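Two grippers, one month, and a power strip

The Stestik kit came in a box that had clearly been packed by someone who enjoys packing boxes. Every piece of foam had its own number. I kept the foam for a week out of respect and then it went the way of all foam.

For anyone who missed the last post: Buchanan, who sell the thing over here, lent me the two-hand set for August. You hold one gripper in each hand, do a job with them, and the kit records what your hands did so that a robot can later have a go at the same job. That's the sales pitch. My interest was narrower. I wanted to know whether a person with ordinary wrists could use it all afternoon without wanting to lie down.

Setting up took 59 minutes, and I'd put 19 of those down to the manual. The English is fine. The order is the trouble. Page 2 tells you to pair both hands, and page 20 tells you which hand is which. Ross Niven at Buchanan says a new edition is coming and sounded like a man who has said it before.

Once it's running, though, it's rather good. The fingers close when you squeeze and open when you stop, and that's the whole of the controls. Greer Lamont came over from Premside to try it and was picking up pens before I'd finished my little speech about how to pick up pens. I let her get on with it.

The weight is all right for the first half hour. After that you notice your forearms, and after that you notice very little else. I found it better with the table lowered a notch so my elbows weren't up by my ears. Murdo Gillies, who is taller than me and smug about it, had no complaints whatever.

Then there are the cables. Each hand has one, both of them black, and they have views. If you reach across yourself with the left hand, the left cable comes along and sweeps up anything small that happens to be in the way. I lost a good run of pen sorting to this. There's a clip in the box for holding the cable to your sleeve, and it works on the kind of sleeve I don't own.

Pens are easy, so I moved on to household stuff. Cups went well and a tea towel went badly. A power strip sounds dull and I'd recommend it to anyone testing one of these, as it's long, it wants to swing about, and it has a lead that does as it pleases. 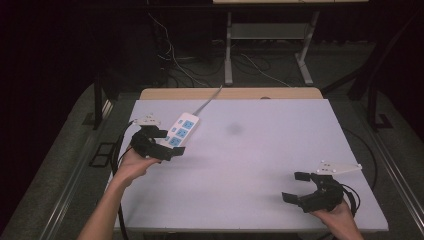 Left hand on the power strip, right hand awaiting instructions.

The flat pads earn their keep on that sort of thing. Grab it near the middle and you can tilt it, turn it over and pass it across to the other hand with only mild swearing. Grab it near one end and it droops, and you chase the droop round the table. The white plates on top, the ones with the dots, stick up enough that I knocked them together a few times during handovers. No harm done, but I'd like them an inch shorter.

The software is called Prenance and I have less to say in its favour. It saves everything, which is nice, under names made entirely of digits, which isn't. Deleting a bad run takes four clicks and then it asks if you're sure. I was sure. Ashraf Benmoussa sent me a small script that renames the lot by task, and with that in place I stopped grumbling for nearly a whole evening.

Would I buy one? For a workshop with several people taking turns, yes, and I'd ask Buchanan for the longer cables at the same time. For one person in a spare room it's a lot of money to find out how tired your arms are. Isla Morrison has the single-hand version and reckons it does most of what she needs, so I've asked to borrow hers next.

The two-hand set goes back at the end of the month. If anyone knows where to get numbered foam, please write in.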